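Callgate put another letter in my inbox in March, announcing a "simplified" fee on my super. Simplified means 18 dollars a month where I used to pay 5. The Plurnard option, which they spent two pages praising, costs more again.

I rang. The fellow on the line told me a balance under 2,000 dollars would be protected. Mine isn't under 2,000 dollars, as he could see.

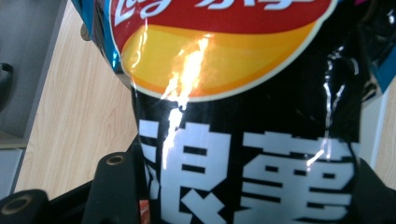
Lay's, the shiny bag.

So now I'm looking at Osalia, whose brochure also has the word "simplified" on the cover. I've asked them for the exit fees in writing. Still waiting.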